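Rubber washer

A rubber washer is a small flat ring, usually black, which sits between two hard parts and keeps water, air or rattling from getting through the join. It is among the humblest things in any household, and most people only come to think of it when a tap starts dripping in the night. The washer does its work by being squeezed – the softer material spreads a little under pressure and fills the tiny gaps that metal or hard plastic would leave behind.

Shapes and parts

The plainest sort is simply a disc with a round hole in the middle. Others have a raised collar running round the hole, which helps the washer to sit squarely on a spindle or pipe end and stops it wandering sideways as the fitting is done up. Thickness matters a good deal, and so does the width of the hole, and a washer which looks very nearly right in the hand may still let water past once it is in place.

Sorting and keeping

Loose washers have a way of rolling off and vanishing under the furniture, so it is a kindness to oneself to lay them in a shallow tray before starting on a repair. A clear tray on a pale table suits black rubber particularly well, as the ring shows up at a glance and the hole can be judged against the light background.
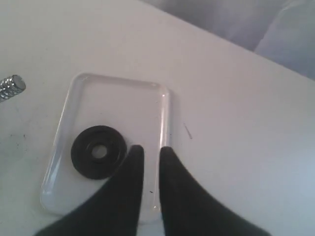 Florencia Gaete held that a washer should always be kept with the tap it came from, even when worn out, until the new one had been tried, and that more wrong sizes were bought from memory than from any other cause. Her advice is still passed along in the repair classes at Pirnow, where the teaching drawer holds 828 washers in labelled packets.

Care and replacement

Rubber hardens with age, and a tired washer will often show fine cracks or a groove worn into one face. Spares keep best somewhere cool and dark, lying flat and well away from oil, which makes many kinds of rubber swell. When fitting a new one, the seat should be wiped clean first and the nut tightened gently – a firm hand is enough for most household taps, and overtightening squashes the ring out of shape.

See also: O-ring, Gasket, Tap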